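Garras para pegar celular com dois braços

dhanial_rob
Estou comparando garras para a passagem do celular de um braço ao outro. A garra preta afilada pega bem pela lateral, com a câmera presa acima dela.

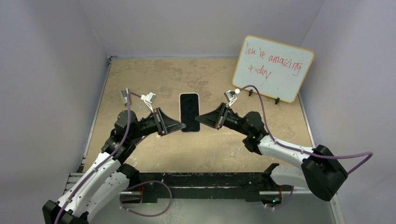
Com força baixa o aparelho gira - subi o limite para 300 no controlador e melhorou. Errou 4 passagens hoje.

warley7
Eu trocaria a garra. Ponta fina escorrega em vidro.

lies_bosman
Discordo. Cola borracha na ponta e testa de novo.

dhanial_rob
Vou testar a borracha primeiro.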